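Search this site Enter keywords Go

Kunport Kitchen Handling Trial
Progress report to the equipment fund
Mon 27 December

You asked for a plain account of where the money stands and whether we still want the second arm. The short version is that we have one arm working on the bench, a quote for another, and I am not ready to sign the quote.

Since the June report we have spent $2659, nearly all of it on fingertip pads, cabling and bench fittings. None of that was in the original budget. The Drelham proposal allowed for the arm and gripper and left consumables at zero, and I should have questioned that line when it came across my desk. The next budget needs a proper figure there.

The bench work is on lids and steamed buns. We chose them as cheap, ordinary items that a small commercial kitchen would handle all day, and they have shown up the limits of the gripper better than the supplier's plastic blocks did. Of 362 logged attempts, I would call the results mixed. Buns get picked up but are often marked. Glass lids are worse, and the success rate moves with the lighting in a way we can't yet explain. 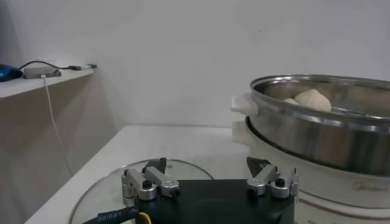

On the second arm, Hájek have quoted for the same model with a 30 day hold on the price. Their case is that two arms would double the rate at which we collect trials. Maybe so. At present the arm we own sits idle for a good part of most afternoons while someone sorts out the log files, and a second one would idle beside it. I'd sooner pay for the sorting.

Planarico have offered a softer set of fingers on loan. I have read their brochure twice and can't find a test on anything hot or damp, so I have asked for one in writing. If they send it, we will take the loan. If they don't, we should leave it alone, as return freight is at our cost and the loan terms are vague about wear.

The service contract is the other item I want to flag. The supplier's centre is interstate, and the contract covers parts and labour but leaves out travel. One call-out could eat most of what we would save by signing up. I have asked for a version that includes travel and will forward it when it comes.

What I am asking for now:

- approval to move the second-arm money into a held line, unspent, until the next report
- five more weeks on the current bench
- a consumables line, set at what we spent this half
- no commitment to Hájek before their hold runs out

I know the fund prefers to see equipment purchased in the year it was approved. I still think a late purchase is better than an arm we can't keep busy. The spending sheet and the trial log are in the shared folder, and the log has gaps in the early weeks where entries were kept on paper.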